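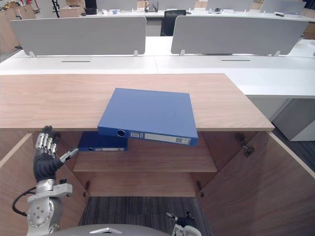

One blue binder on top, one on the shelf, doors wide open.

I have been looking forward to this cabinet for weeks! We moved into the second floor at Dravbridge in June, and until now all our paper lived in boxes (plus one drawer at Jasmina's place, which she'd like back). It's a light wood cabinet with two doors, low enough that the top works as a second desk when you need to spread something out.

I'm a binder person and I won't hide it. Give me a ring binder with a finger hole in the spine and I'm happy, because you can hook it off a shelf with one finger while you're on the phone. I love that they can lie flat, too. The shelf is wide, and a binder on its side with the label facing out is so easy to grab.

The blue ones are for the Forodano job. It came to 376 pages once Aurelio had printed every last email, and he wanted it all in one binder. I talked him into 2 and I'm still pleased about it. Overstuffed rings never close right again, and then the pages snag every time you turn them.

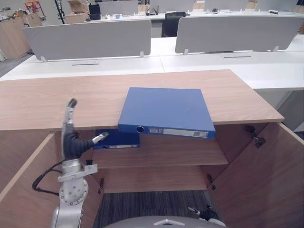
What goes in next

The Antal invoices, for sure, and then the manuals. I'm keeping the lower shelf for big stuff like floor plans and sample cards. Jasmina wants a color for each client, and I'm all in (green for Antal, please!). I still have to write proper labels, so if you have a favorite pen for those narrow white strips, tell me in the comments.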